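Room-by-Room Safety Walk-Through for a Newly Decorated Guest Room or Nursery

When we finished turning the sewing room at our place in Stestlow into a proper little bedroom, I was so taken with the curtains that I very nearly forgot to do the dull part. So I sat down one evening with a cup of tea and wrote myself a checklist, and I have been adding comments to it ever since! Print it out, scribble on it, and cross off whatever doesn't apply to your house.

WALLS AND HEAVY THINGS

Bookcase and dresser anchored to studs: Done. The dresser took two tries, as I missed the stud the first time and had to patch a hole (it's hidden behind the lamp now, thank goodness). Pull on the top drawer with a bit of weight and see if anything shifts.

Pictures and mirrors over the bed: Moved. I loved my big mirror there, I truly did, but it now hangs by the closet on two hooks rated for more than it weighs.

Floating shelf: Passed, after Sugeng Wijaya from down the street came over with his longer level and his longer screws. Please read the weight limit on the package before you line up all the hardbacks.

WINDOWS

Blind cords: Failed. The old blinds had looped cords, so out they went, and we put up cordless shades in a soft oatmeal color that I like much better anyway.

Window opens and locks easily: Passed on the left one. The right one had been painted shut by whoever lived here before us, and I spent most of a Saturday-sort-of-morning with a putty knife getting it free.

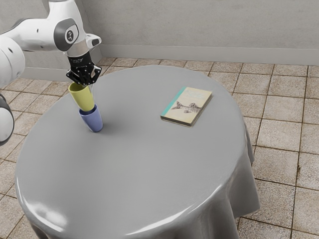

Furniture under the sill: Moved the toy chest to the opposite wall. It did look sweet under the window, and I grumbled the whole time I was dragging it.

ELECTRICAL

Outlet covers: Done, including the one behind the crib that I only found with my toe.

Lamp cords: Run along the baseboard and clipped down. I used 20 clips, and the room looks tidier for it.

Extension cords: Needs work. There is still one going to the sound machine and it should be replaced by a proper outlet. I've asked for a quote.

Smoke alarm: Tested from the hallway and again with the door closed. Put the date of the new battery on a bit of masking tape inside the cover. Ours says March.

FLOOR AND PAINT

Rug pad: Passed. The first pad was too small and the corners curled, so I went back for one that reaches nearly to the edge of the rug.

Old paint: Our house is older than I am, and I had the trim tested before I sanded a thing. If yours went up before 1978, please do the same.

Airing out: Windows open for several days after the last coat, with a fan in the doorway.

STILL TO DO

Soft-close hinge for the toy chest lid.
Outlet for the sound machine.
Second coat on the closet door, which has nothing to do with safety but is bothering me terribly.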